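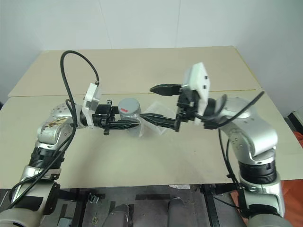 R. Furtado, packing desk lead, Domemby

Packing small containers: frequently asked questions

What counts as a small container?
Anything the size of a small can or cup that can be picked up from the side. Taller jars and bottles go to the Saltmont counter and have their own page.

Do I need a bag for each one?
Yes, if it has a lid. Use one clear plastic bag per container. Containers without a lid are wrapped in paper.

Does it matter if the plastic is crumpled?
No. Creases don't affect the packing. Replace the bag if it has a hole or a split along the seam.

Which way should the label face?
Toward the front of the table. If the only marking is a colored stripe or a short printed line, turn that side to the front instead.

My container has a domed top. Can I stack it?
Domed tops go on the upper layer only. Flat tops can be stacked 2 high.

What kind of table works best?
A plain, light-colored top with nothing stored on it. Two panels side by side are fine. If one sits a little higher than the other, don't stand containers across the joint.

How heavy can a full box be?
The limit for Kiltimside boxes is 65 pounds. Most boxes of small containers come in well under that.

How long does a full box take?
Roughly 90 minutes, including labels. Boxes with paper-wrapped items take longer.

Can I reuse bags from an earlier order?
Yes, if they are clean and dry and the old sticker has been removed. Bags are sold in packs of 80 at the front desk.

When is the last drop-off?
4 p.m. In August the desk closes at noon.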